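Brelisham breakfast market back on, with 16 stalls

7 September 2021

The Brelisham breakfast market is back. Gates at the old Balogh dairy shed from 7 am, 16 stalls confirmed so far, two more maybe. Parking on the grass if it stays dry, otherwise the footy club.

Porridge is the big draw again. Jinlong Mao, who ran the congee stand in June, has moved to a double site near the front and is adding a savoury oat pot with ginger, spring onion and a soft egg. $12 a bowl, $9 for a kids' serve. He got through 700 bowls over the June run and sold out before ten most mornings, so get in early.

"People kept asking for something they could eat walking round," Mao said. "So the bowls are smaller at the top and deeper now. Less on your shirt."

Also new – Esano, the muesli people, with a build-your-own counter. Pick a base, pick a fruit, yoghurt or coconut on top. Rhubarb while it lasts, then strawberries when the local ones come good. Their toasted macadamia mix went quickly in June and will be sold by the bag this time, 500 g or a kilo. 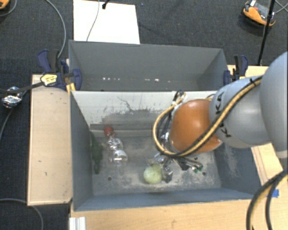 A robot arm over two grey bins.

Zetadano is doing the coffee. Flat whites, long blacks, a chai that is less sweet then last time after a few complaints. Bring your own cup and it's 50 cents off. Decaf yes, oat milk yes, no soy at this stage.

Stallholders voted on whether to drop bacon and egg rolls to make room for more fruit and cereal. Rolls stay. The vote was 12 to four. They will be at the back near the tap, same barbecue, onion extra.

Seating is up to 82 places, mostly trestles, with a few low tables for the littlies. Dogs on leads are fine outside the shed but not in it.

A recipe card for the savoury oats will be free at Mao's stand. He says to use rolled oats, not quick, and to put the ginger in at the begining so it softens.

Cash and card at most stalls. Market wraps up at 11.30 am.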